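Segmentierung, Schatten und ein verlorener Nachmittag

Kurzes Update, muss gleich weg. Der Planer läuft wieder. Hat aber gedauert.

Stand vor der Pause: Flirnora (mein kleiner Perzeptions-Node, für alle die neu hier sind) liefert pro Würfel eine Maske, daraus Schwerpunkt und Drehwinkel, und Wernusska plant den Anflug. Drei Farben, matte graue Platte, eigentlich das Einfachste von der Welt. Trotzdem lag der Greifpunkt immer leicht daneben, immer nach derselben Seite. Erst dachte ich Hand-Auge-Kalibrierung. Also neu kalibriert. Zweimal. Kein Unterschied, klar.

Tyyne Lehtinen hat dann gemeint, ich soll mir mal die rohen Masken anschauen und nicht immer nur die fertigen Posen. Hätte ich auch selber drauf kommen können. Der Schatten hing mit in der Maske. Bei Pink am schlimmsten, da ist er am dunkelsten und mein Schwellwert lief nur über die Helligkeit. Schwerpunkt wandert nach links, Greifer wandert brav mit.

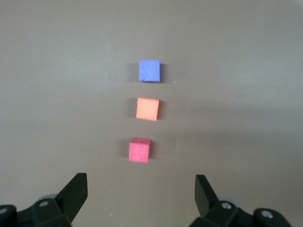

Jetzt also Sättigung statt Helligkeit, danach einmal Erosion mit Kernel 5, fertig. Alles unter 500 Pixel Fläche fliegt raus, damit kein Krümel als Objekt durchgeht. Der Orangene macht noch ein bischen Ärger, recht blass, knapp an der Schwelle. Den Wert hab ich erstmal von Hand gesetzt. Nicht schön.

Zweite Baustelle war der Winkel. minAreaRect springt bei fast quadratischen Umrissen gerne um 90 Grad, und dann dreht das Handgelenk plötzlich eine Vierteldrehung für nix. Lösung: Winkel modulo 90, dann den nehmen der am nächsten an der aktuellen Gelenkstellung liegt. Zwei Zeilen. Vorher eine Stunde im Planer gesucht, der war unschuldig - sorry Wernusska.

Über Nacht lief noch der Replay mit den alten Logs durch, 1.042 Frames, davon mehr als 500 mit der alten Maske sichtbar verschoben. Mit der neuen sinds noch 2, beide unscharf. Damit kann ich leben.

Offen:
- Schwellwert für Orange automatisch bestimmen
- Zeitstempel zwischen Kamera und Gelenkdaten, da ist noch Versatz drin
- Config endlich nach Wuvera umziehen, liegt immer noch in drei verschiednen Dateien

Code kommt im Oktober hoch, wenn ich die peinlichen Kommentare rausgeworfen hab. Wer vorher reinschauen will, schreibt mir.

5 Kommentare
2 mal geteilt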